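Does chopping board colour change how people cook at home?
Food and Consumer Studies, second year project, Berstead

1. Why we looked at this
Shops in Berstead sell boards in sets, one colour for each kind of food, and the packaging says this keeps a kitchen safer. We doubted it. Most of the claims we found came from firms selling the sets, and the one survey they lean on, by Skusex, had 2,319 replies but never asked if people washed the board.

2. What we did
We sent out 500 forms and got 300 back. Of those, 56 people owned a coloured set. That is a small group, and they chose to buy one, so they may well have been careful already. We asked what they cut, on which board, and how it was cleaned.
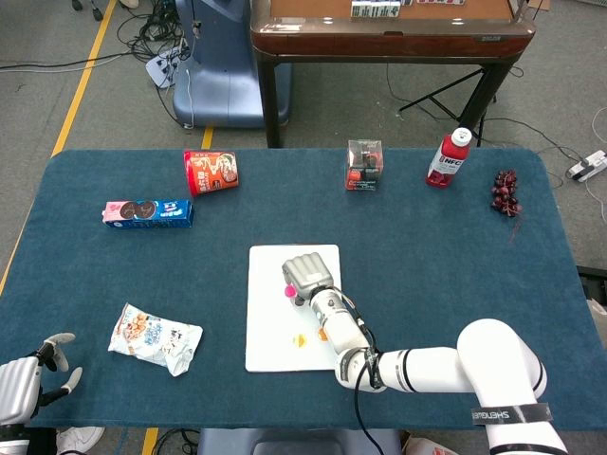 3. What we found
Owners of sets said they washed boards more often. They also said they used whichever board was nearest, so the colours were doing very little. People with one plain white board gave much the same answers - apart from raw meat, where they were a bit more careful.

4. What we can't say
People flatter themselves on forms. We would want to repeat this in December, when kitchens are busy, before believing any of it.

Comments (3)

Itis: We have the set. Green one is for everything.

Sârbu: How did you pick who got a form? It matters more than the board.

Itis: Fair point, I'd like to know too - is it in the full version?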